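About Markell

Markell prepares rental and vacancy reports for owners and managers of small residential buildings. The firm was set up by Shoshana Rosenthal and Tshepo Motaung, who had both worked in lease administration and wanted rent figures drawn from signed leases instead of advertised asking rents. The two numbers often differ, and the gap widens when concessions such as a free month or waived parking are common.

What we publish

Our main product is the Skisby Rent File, a quarterly dataset covering buildings of 8 to 100 units. The current edition holds records for 3784 units. Each record lists the unit type, floor area band, lease start month, contract rent, concessions and the number of days the unit stood vacant before the lease began. Tenant names are removed by the manager before the record reaches us.

We report effective rent, defined as total rent payable over the lease term, less concessions, divided by the number of months in the term. Contract rent is shown next to it. Parking, storage and pet charges are kept in separate fields and are not added to either figure.

Vacancy is measured as unit-days vacant divided by unit-days available. Units held off the market for renovation are left out of both counts from the day work is scheduled to the day the unit is listed again. A unit used as a leasing office is treated as not available. 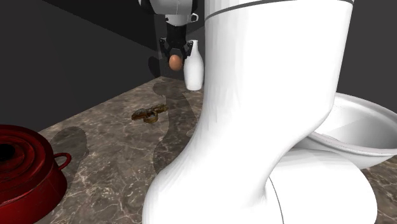

How the data is collected

Managers send a rent roll at the end of each quarter, either through the upload page or as a spreadsheet. Zinhle Pillay runs intake. Files are checked for duplicate leases, missing start months and rents that changed by more than the limit stated in the method notes. Records that fail a check go back to the manager with a line number and a short code. If no answer arrives by the closing date, the record is held out of the edition and may be added to the next one.

Results for an area are released only when at least nine buildings have reported, and no single owner may account for more than half of the units. Areas that do not meet this rule are merged with a neighboring area. The table of merged areas is printed at the back of each edition.

Revisions

Late and corrected records are applied once a year, in June. Revised figures carry the letter R. Earlier editions stay available so that readers who quoted a number can find it as first printed.

Staff

Shoshana Rosenthal, managing partner
Tshepo Motaung, partner, lease review
Zinhle Pillay, data intake
Busisiwe Shabalala, statistics and method notes
Mandla Le Roux, subscriber accounts

Ownership and funding

Markell is owned by its two partners. Income comes from subscriptions and from custom tables prepared at an hourly rate. We do not broker leases, manage property or accept payment from listing sites. Managers who report for four quarters in a row receive the tables for their own area at no charge.

Questions about definitions should be sent to the method notes desk, with the edition and table number in the subject line. Subscription and billing questions go to the accounts desk.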